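Folding on a covered table: sheet or bare top?
2 min read

bruklow_29
Setting up a shared folding station for knitwear and light cotton. The top is large enough for two people. Question is whether to leave it bare or lay a cotton sheet over it. Bare is faster to wipe. The sheet stops the fabric sliding when you pull a hem square.

Fotis Theodorakopoulos
Sheet, but fix it underneath. A loose one travels with the garment and you end up straightening two things.

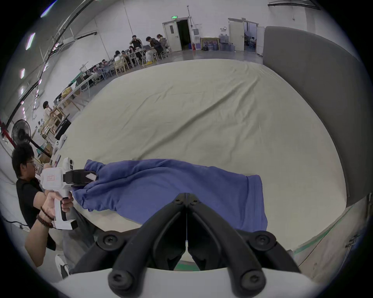

Cover tension matters more than cover material. I clip mine at four points under the top and re-tension after 100 pieces. A beige sheet as wrinkled as the one under the blue garment would be my cue to do it sooner – ridges in the cover print through to thin cotton once you press down on a fold.

pivarar44
Disagree on the printing. I have folded on a creased sheet since June and never found a mark on a finished piece. Hand pressure is too low for that. What ridges do is throw off your edge alignment.

Fotis Theodorakopoulos
On jersey, agreed. On poplin I can see it after a night in the stack.

Fragkou
The order of work matters more than either:
1. Lay flat, face down.
2. One person holds the left end, the other squares the right.
3. Smooth from the center out.
4. Fold sides, then length.
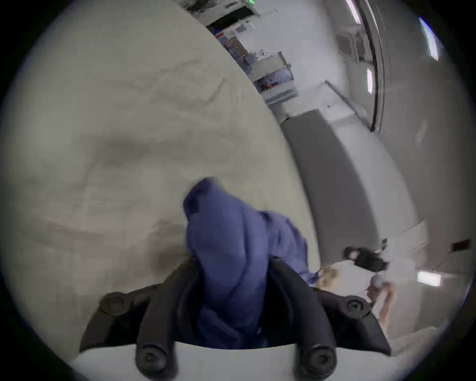

Step 3 is where most people lose time. They smooth toward themselves and push the slack into the near hem, then have to lift the whole piece and start again.

pivarar44
Step 2 is unnecessary for anything under a bath towel. One person, 6 seconds.

bruklow_29
Going with the sheet, clipped. Will try Fragkou's order with one person and with two.

Contact | © Cislow Forums | Back to top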